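# Arm for collating and stapling handouts - has anyone costed this properly?

**grinum_print**

We're a small print and copy room serving a training college. Handouts, mostly: optics, anatomy, that sort of thing, short runs, every course different. My manager has come back from a trade day with a quote from Prasertsri for a tabletop arm and wants it in next year's budget. I have to write the case by Thursday and I don't believe in it.

The job is picking up loose sheets, squaring them, fastening them and moving on. Sounds simple until you look at what hands do. 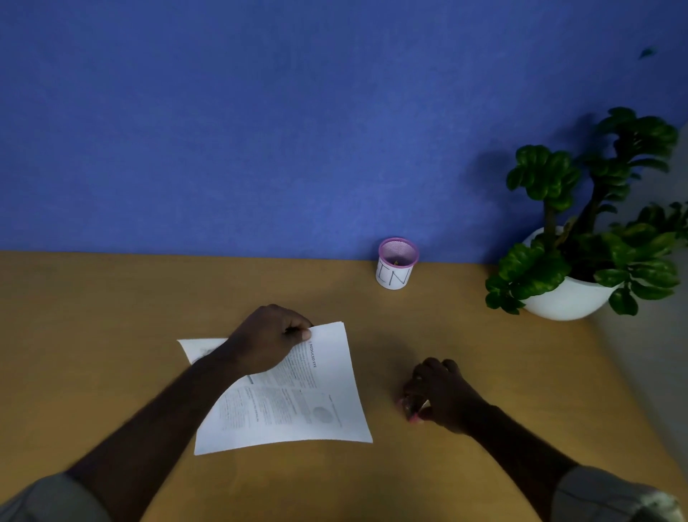 *Two sheets in the left hand, something small in the right.*

The brochure shows crisp new card going into a tray. Ours is thin copier paper that curls. Has anyone got one of these doing real paper, on a real desk, for a real wage bill?

---

**Nusholm_Nell**

What's the volume? Everything depends on that. If you're doing 60 packs a week, stop now and buy a better stapler.

---

**grinum_print**

55 in a normal week, and the odd week in November that goes well over. So yes, I know.

---

**wtanui**

Wycliffe Tanui here, I do equipment planning for a group of colleges. I'll disagree with Nell a bit. Volume matters, but so does what else the arm could do when it isn't on handouts. If you write the case on stapling alone it will fail, and it should. Write down every job on that bench, how long each takes and how often it changes. Then see if there's a case.

Also ask Prasertsri who does the set-up when the job changes. On the last quote I saw, that was a paid visit each time, and it was in the small print on page 8.

---

**flatbed_fiona**

Sorry, but "what else could it do" is how we ended up with a machine under a dust sheet. It could do anything, so it never got properly set up for one thing.

My worry would be the fastening. Look at what the left hand is for. It goes down flat on the pile and stays there while the other one brings the stapler in. Take that hand away and you need a clamp, or a second arm.

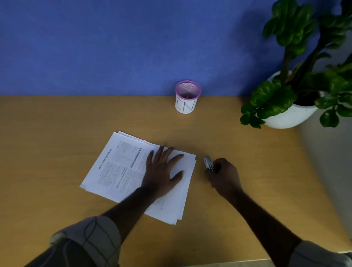 So that's two arms, or one arm and a jig, and a jig that suits a fanned pile of paper won't be cheap if it exists at all. Get them to quote for the whole thing, including whatever holds the paper down. If the price only covers the arm, it isn't a price.

---

**wtanui**

Fair point on the jig. I'd still want the list of jobs first. A machine under a dust sheet is a planning failure, and you can't blame the machine for it.

---

**flatbed_fiona**

I can blame it a little. It cost more than my car.

---

**Nusholm_Nell**

Has anyone looked at the Flurnia collator instead? Not an arm at all, just bins and a stapling head. Dull, but you know what you're getting. We've had one for 2 years and the only trouble has been staples jamming when the packs get thick.

---

**grinum_print**

I looked. Two problems - it wants sheets all square in the bins, and it only staples. Some tutors want packs they can take apart, so we don't staple everything.

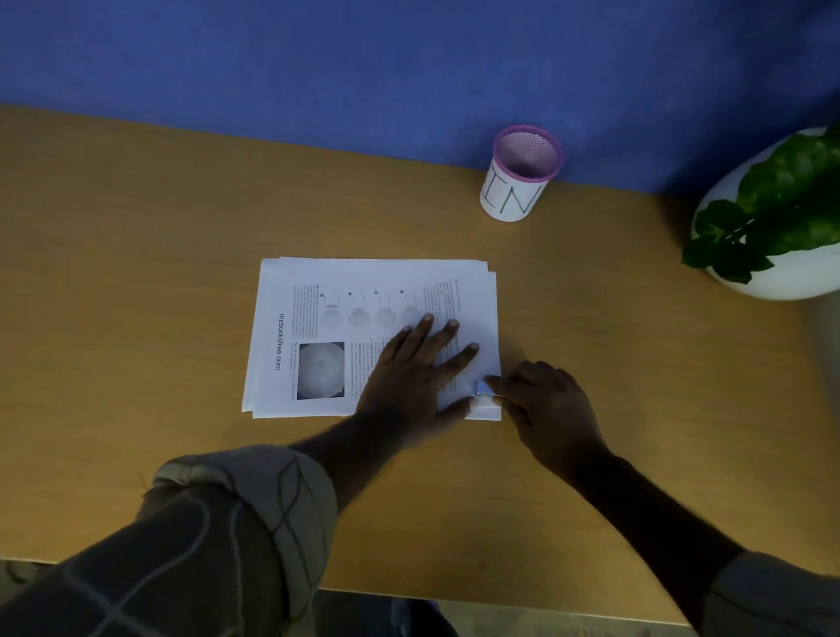
*Left hand flat on the pile, right hand at the corner.*

I asked the Prasertsri rep whether their gripper could swap between fastenings on the same run. He said "in principle". I've been in this job long enough to know what that costs.

---

**Nusholm_Nell**

Ask him to do it in front of you, with your paper. Take a box of your own handouts, curled ones, and don't let him sort them first.

---

**wtanui**

Agree with that completely. And put a line in the budget for a trial, kept apart from the purchase. If they won't do a paid trial, you've got your answer for the manager without having to argue about it.

---

**grinum_print**

Right. I'm going to put in for a trial only, with the job list attached and no purchase line. I'll add a decent electric stapler as the alternative. My manager won't like it but it's a lot easier to defend. Will post the trial terms if we get any.

---

**flatbed_fiona**

Check who pays the carriage both ways. Ours didn't say and we got stung for the return.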